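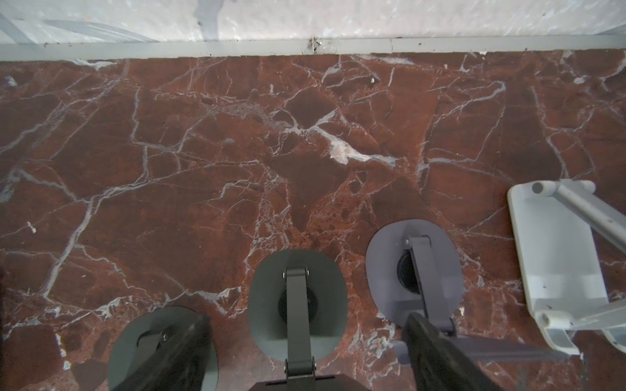

Left wrist camera, gripper open over the foot pads.

Wrist camera offset drifts after every finger change
Posted by Keith Maihi, May 4, 2020

We run a two-arm cell, arms bolted to a rail along the front, small parts on a marble floor. Mostly phones and phone stands. After I change the rubber fingers on the left arm, the wrist camera offset is wrong and the gripper lands to one side of whatever it's going for. I redo the calibration, it's good for a few days, then it creeps back.

The vendor tells me the cause is the floor. Supposedly all the white veins confuse the calibration and I should buy their matte mat. I have my doubts. The right arm works over the same stone and has never needed a second calibration. Log says 3,397 cycles on the left arm since its last full service and 2,193 on the right, if that matters. Has anybody fixed this without buying a mat?

Zevine

I'd be suspicious of the mat too. A busy floor can give you a bad calibration, but it would be bad on the first day. It wouldn't be fine on Tuesday and off by the weekend. Something is moving.

Before you calibrate again, take the fingers off and look at the camera bracket. If you have to loosen any of its screws to get the fingers out, that's your first suspect. Then follow the cable conduit from the wrist back to the base and move the arm by hand, power off, through its whole reach. If the conduit goes tight anywhere, it tugs on the wrist every cycle, and a small bracket will give in eventually. Leave more slack at the wrist end and tie it on the link, not on the camera.

Last thing is the mounting plate. Put a straight edge from the plate to the rail, mark both with a paint pen, and run it for a day. If the marks no longer meet, quit blaming the camera.

I don't trust cycle counts for this. I've had an arm go 155 cycles before it slipped, and others that never did. 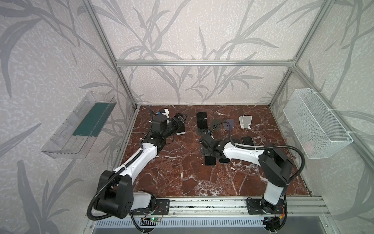 How tight should the mounting plate bolts be on an aluminum rail?
Use the torque figure from the rail maker for that size of T-nut, and check it again after the first day of running.

Treltden

just recalibrate every morning, takes 7 minutes. we do it and never looked into why

Keith Maihi

Thanks, both. Treltden, I could do that, but then I've got a daily chore covering up a loose part, and I'd still like to know which part.

Zevine, the bracket does share a screw with the left finger. I can't get the finger off without backing it out, and the manual says nothing about that. I've marked the plate and the rail anyway. Not convinced yet, will post again in June if it holds. The mat is staying in the vendor's catalog for now.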